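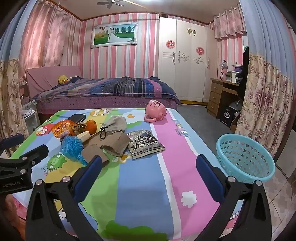

What goes in the bag, what goes in the bin

Posted 27th April by Genowefa Brzozowska in Household & Clutter

Every August we drive to my aunt's in Cladow and every year I swear I'll sort out the travel bag beforehand. This year I'm starting in spring, like a person with a plan. I tipped the lot out on the kids' bird-and-pig sheet, which is the only flat surface in the flat I'm still allowed to use, and I'd like opinions.

Under discussion: an orange snack bag, one orange, a grey drawstring pouch, a flat black case, a crumpled piece of blue bubble wrap, torn cardboard, and a flat packet with big Chinese characters on the front. My husband says keep everything. He says that about everything, including the car.

The bubble wrap is where we've come to blows.

dunbar_lodger wrote:
Bin the cardboard. It's torn already, it has told you what it wants. Keep the pouch, you can never have too many drawstring pouches. I have one for chargers, one for plugs, and one for the smaller pouches.

MrsTeasel wrote:
Disagree about the cardboard. Torn pieces are perfect for wedging round a jar so it doesn't roll about in the boot. I've been carrying the same bit since we moved to Dunbar and it has outlived two suitcases.

Bubble wrap stays, obviously. Why is this even a question?

kettle_on wrote:
It's a question because people who keep bubble wrap "just in case" end up with a cupboard of it. Ask me how I know. We cleared out my father-in-law's loft and there was enough up there to post the house.

MrsTeasel wrote:
And did you throw it away?

kettle_on wrote:
It's in our loft now.

Genowefa Brzozowska wrote:
This is not helping my side of the argument.

For the record the black case is an old one, bought for a phone I no longer have. It doesn't fit the new phone. It doesn't fit anything. I've been putting receipts in it — mostly for other cases.

dunbar_lodger wrote:
Then it's a wallet. Congratulations. Next.

plain_flour wrote:
Can we talk about the beige thing near the orange? I've looked at it four times. Is it bread?

kettle_on wrote:
I had it down as wood.

plain_flour wrote:
If it's bread it needs to leave the bag today. If it's wood I have other questions.

Genowefa Brzozowska wrote:
I'm going to let you all carry on with that one, it's the most attention anything of mine has had in months.

MrsTeasel wrote:
Food and not-food want separating anyway. Snacks and fruit go in a tub with a lid (I use a Meltik, it shuts properly and survives being sat on) and the tub goes in last so it comes out first. An orange at the bottom of a bag becomes a different sort of item by the time you reach the motorway.

kettle_on wrote:
A lidded tub for a single orange. It's 400 miles, not a moon landing.

MrsTeasel wrote:
You have never sat on an orange.

dunbar_lodger wrote:
I'd put the flat packet against the side of the bag, whatever's in it. Flat things at the edges, lumpy things in the middle, pouch on top where you can grab the cord. Bubble wrap round whatever breaks. If nothing breaks, you don't need it, and there's your answer.

Genowefa Brzozowska wrote:
Right. Ruling so far: cardboard out, pouch in, case promoted to wallet, packet to the side. Orange to be eaten. My husband has taken the bubble wrap into the other room and I can hear it going down in value.

Thread closed to new replies after 100 days. Comments remain open.

Comments

hollyhock: Team cardboard. Surprised at all of you.

J. in the box room: My children had a sheet with those birds on. The birds faded and the pigs didn't, make of that what you will.

plain_flour: Still no word on the beige thing, I see.

Contact us | House rules | Thread 1313 | Copyright remains with individual posters | Back to top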